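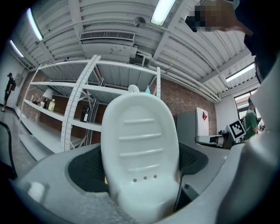 Serpil Dönmez
Studentin im Masterstudiengang Bauphysik, Projektbericht, 28. Juni 2024

Sommerlicher Wärmeschutz in Hallen mit Blechdach: Messungen am Standort Raselberg

1 Ausgangslage

Leichte Hallen mit Metalldach heizen sich im Sommer stark auf. Das Dach hat kaum Speichermasse, die Sonneneinstrahlung kommt fast ohne Verzögerung im Innenraum an. In Raselberg wird eine solche Halle seit dem Umbau ganzjährig als Lager und Werkstatt genutzt. Der Betreiber, die Firma Sitompul, hatte sich im vergangenen Sommer wegen der Temperaturen an die Hochschule gewandt. Daraus ist diese Projektarbeit entstanden, betreut von Elis Phillips.

Untersucht werden sollte, wie weit sich die Lufttemperatur im Aufenthaltsbereich durch Nachtlüftung senken lässt, ohne dass am Dach selbst gebaut werden muss. Eine nachträgliche Dämmung wurde nur rechnerisch betrachtet.

2 Gebäude und Messaufbau

Die Halle hat eine Grundfläche von 300 m². Die Längsachse liegt in Ost-West-Richtung, das Dach ist flach geneigt. An beiden Giebelseiten gibt es Lüftungsklappen, die sich von Hand öffnen lassen. Die Klappen an der Ostseite waren bei Projektbeginn schwergängig und wurden vor der ersten Messung gefettet.

Gemessen wurde mit acht Temperaturfühlern. Drei davon hingen knapp unter der Dachhaut, die übrigen waren auf Arbeitshöhe verteilt. Die Werte wurden mit der Software Skuvo aufgezeichnet und einmal pro Woche ausgelesen. Die Außentemperatur stammt von der Wetterstation in Diltport. Die Station liegt etwas tiefer als Raselberg, eine Korrektur wurde nicht vorgenommen.

Ein Fühler auf Arbeitshöhe lieferte in der ersten Woche unplausible Werte. Er hing zu nah an einem Tor und bekam nachmittags direkte Sonne ab. Nach dem Umhängen passten die Werte zu denen der Nachbarfühler. Die Daten der ersten Woche wurden für diesen Fühler verworfen.

3 Durchführung

Es gab zwei Messphasen. In der ersten blieben die Klappen nachts geschlossen, wie es bis dahin üblich war. In der zweiten wurden sie am Abend nach Betriebsschluss geöffnet und am Morgen wieder geschlossen. Das Öffnen übernahm die Spätschicht. An einem Wochenende wurde es vergessen, diese Tage sind in der Auswertung nicht enthalten.

Tagsüber blieb der Betrieb unverändert. Die Tore standen je nach Anlieferung unterschiedlich lange offen, was sich in den Kurven deutlich abzeichnet. Ein Torprotokoll wäre hilfreich gewesen, wurde aber nicht geführt.

4 Ergebnisse

Unter der Dachhaut folgte die Temperatur der Sonneneinstrahlung sehr schnell. Zieht eine Wolke durch, sieht man es nach wenigen Minuten in den Daten. Auf Arbeitshöhe verläuft die Kurve flacher und erreicht ihren Höchstwert erst am späten Nachmittag.

Mit Nachtlüftung lag die Temperatur am Morgen auf Arbeitshöhe im Mittel um 3 K niedriger als in vergleichbaren Nächten ohne Lüftung. Bis zum frühen Nachmittag war der Vorsprung weitgehend aufgebraucht. Die Bodenplatte ist das einzige Bauteil mit nennenswerter Speichermasse, und ein großer Teil davon ist mit Regalen und Paletten zugestellt.

Die Rechnung mit nachträglicher Dämmung ergab, dass der Wärmestrom durch das Dach um rund 80 Prozent sinken würde. Angesetzt wurde dafür der Wärmedurchgang ohne Berücksichtigung der Befestigungspunkte. Der tatsächliche Wert dürfte ungünstiger ausfallen.

5 Bewertung und Ausblick

Die Nachtlüftung kostet fast nichts und verbessert die Bedingungen in der Frühschicht. Für die Nachmittage reicht sie allein nicht aus. Dem Betreiber wurde vorgeschlagen, die Klappen mit einem Stellmotor und einem Regensensor auszustatten und lärmarme Arbeiten in die Morgenstunden zu legen.

Im Juli sollen die Messungen bei höheren Außentemperaturen fortgesetzt werden. Offen ist außerdem, welchen Einfluss ein heller, reflektierender Anstrich der Dachaußenseite hätte. Die Messdaten liegen am Fachgebiet und können dort eingesehen werden.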